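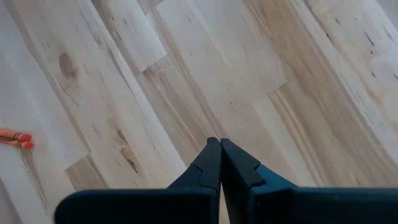
Home Archive Recipes About Contact

Crayon season

Last updated September 9, 2020

I found two orange crayons on the living room floor this morning, side by side, as if they'd been parked there. I stepped over them on my way to the coffee and then stepped over them again on my way back, and I think that tells you everything about where we are as a household right now.

So this is a post about crayons and floors. If you came for the plum cake, it's in the recipes section, and yes, I did fix the oven temperature. Sorry to everyone who emailed!

We moved into the Gurnonier Street house in March, and the floor was the reason I said yes. I'm not exaggerating. The kitchen was brown and sad, the bathroom had a shower curtain track held up with what I'm fairly sure was chewing gum, and the back door stuck so badly that the realtor pretended it was a wall. But the front room had this pale wood floor, narrow boards, all cream and tan and in some spots nearly pink, with knots in it. I love a knot. My husband thinks the knots look like stains and for the first month he kept trying to wipe up the big dark streaky one. I let him go at it twice before I said anything.

My mother hates it, by the way. She has wall-to-wall carpet in a color called Oatmeal and she believes that a light floor is something you do to yourself. "You'll see everything," she told me. Well, yes, Mom. I do see everything. I see crumbs from across the room. I see the tiny black specks that are part of the wood and I also see the tiny black specks that are pepper, and I've gotten down on my hands and knees more than once to find out which was which.

What I didn't think about when we were signing papers was crayons.

The kids are four and six. They draw on the floor, always have. We own a perfectly good table (it's the Neltwood one I wrote about, with the wobbly leg) and two small chairs that my aunt painted for them, and they'll sit there for exactly as long as it takes to eat a cracker. Then it's back down on their stomachs with the paper spread out everywhere and the crayons rolling off toward the couch. I fought this for a while. I bought a mat. The mat became a boat, then a cape, and it now lives in the yard.

The crayons themselves come from all over. We started the summer with a nice tidy box of 24, and then my neighbor Chrysanthi Liapis was cleaning out her classroom cupboards and asked if I could use "a few extras." Reader, she came over with a bread bag. And then a shoebox. And then a cookie tin with a dented lid, and when my six-year-old insisted on tipping the whole lot out and counting (this took up a very welcome rainy afternoon) we were at 300, and that was without the broken ones. He counted the broken ones separately. There were 148. He wrote both numbers on an envelope and taped it inside the lid, and I'm under strict instructions to update it if we lose any.

We've lost some. I haven't updated it.

Okay, so how do we keep them up off the floor? We mostly don't, but I've tried a bunch of things and some of them stuck, so I'll go through it for those of you who have the same mess going on.

First I tried sorting by color. I got a set of little glass jars from the Polside outlet and lined them up on the low shelf, reds here, blues there, and it was gorgeous for one entire evening. I took pictures and sent them to my sister. The trouble is that a four-year-old has strong feelings about whether a color is pink or purple and wants to discuss it, every time, with tears. Also glass, what was I thinking. The jars are in the bathroom now with cotton balls in them and they look great.

Then I went the other way and put everything in one big bin. Easy to clean up, I'll give it that – you just scoop. But then anybody who wants green has to dig for green, and digging means dumping, so twice a day I had the whole collection across the boards, wall to wall. I stepped on one in my socks, went sliding, and said a word that has since been repeated at the library.

What we're doing now is a small tray for each kid, and that's it. They pick what goes in the tray after breakfast, and the tin goes back up on top of the bookcase where only I can reach it. If you want a different color you can trade one in. I thought they'd hate it but they LOVE the trading, they've made it into a whole shop with prices, and apparently a silver crayon costs 3000 dollars. I overheard my son telling his sister she could have it on a payment plan.

At the end of the day the trays go on the low shelf, and I do a lap of the room, since there are always a few that got away. Orange gets away more than any other color in our house. I don't know why, they use it constantly. It's on every single picture this week because they're drawing foxes, and before foxes it was a family of traffic cones, so I suppose orange is just having a year.

Now for the floor itself, because I know somebody's going to ask. Yes, we get marks. No, I don't panic anymore. When a crayon gets away from somebody's paper and draws a line across three boards, I go at it with a soft dry cloth first, just rubbing along the grain, and a lot of it comes up. If there's some left I put a tiny dab of dish soap on a damp cloth, wipe, then dry it right away with a towel. For the stuff that gets down into the seams between the boards I use a wooden toothpick and patience, and if I haven't got patience I use my husband. Test in a corner first, please! I have no idea what finish is on your floor. I barely know what's on mine.

I did learn not to leave crayons sitting by the front window on a hot afternoon. We had a yellow one go soft in August, and my son was so thrilled by this that he set up a row of others to see who'd go next. I scraped up the yellow with the edge of an old library card after holding an ice pack on it. There's still a slightly shiny spot there if you know where to look. I know where to look.

A few of you have asked about melting down the broken ones, and we did finally do it last weekend. We used a silicone muffin pan (the cheap one, it's for crayons only now, I wrote NO on the bottom in marker) and filled it with the broken bits after everybody peeled the paper off. Peeling is a fantastic job for kids, it goes on forever. Soak them in warm water for a few minutes and the wrappers slip off much more easily, which I found out after we'd already done half of them with our fingernails. The oven was on low, and I stood there and watched it the whole time. They came out as fat round swirly disks, and a fat round disk doesn't roll under the couch! I'm a little bit in love with them. The kids say they're "for babies" and have gone back to the regular ones.

Oh, and I pulled the couch out while I was at it. I'm not going to list what was back there. I'll just say that we got the missing puzzle piece, the good scissors, and a library book we'd already paid for, and that Mr. Uddin at the front desk was very gracious when I brought it in.

My sister asked on the phone last night if I was going to put a rug down and be done with it. I've thought about it. There's a big flat woven one on sale for 110 dollars that would cover most of the drawing zone, and it's blue, and I've had the tab open since Sunday. But then I'd be covering up my knots. There's an oval one, kind of a soft brown, that my daughter calls the potato. She draws next to it on purpose. She'll say "I'm going to the potato" and take her paper and go, and I can't put a rug over the potato, can I?

So no rug for now. Ask me again when it's cold and my feet are complaining.

If you've got a crayon system that has lasted longer than a month, leave me a comment, I really do want to hear it. Also if anyone knows how to get a back door unstuck without taking the whole thing off its hinges, same. We've tried soap, we've tried a candle, and my husband has now moved on to giving it dirty looks.

Next week I'm hoping to finally show you the kitchen shelves, if the brackets come.

Older posts Newer posts Back to top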